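Hongmei Bai Is Ready for Her First Eight-Rounder 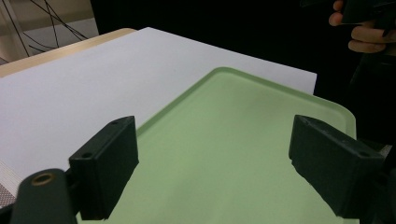 Hongmei Bai has had a long year away from boxing, and she will happily tell you about every week of it. The Esorwood featherweight returns in December against Tallik, in front of what the promoter hopes will be over 2,000 people, and she has been out for 346 days with a bad shoulder. "I missed the noise," she says. "I even missed the weigh-ins, and I hate the weigh-ins!" Meals are smaller now, of course, and lunch is whatever will fit on a light green plastic tray with a raised rim. She laughs about that, then goes back to the shoulder, which she says feels fine.

Her coach, Xie, has changed plenty in the meantime – more work on the jab, less trading in the corners. "He kept telling me I was winning rounds the hard way," Bai says. "I didn't want to hear it, but then I watched the Prallell fight again, and oh my goodness, he was right." She expects Tallik to come forward early, and she plans to let her.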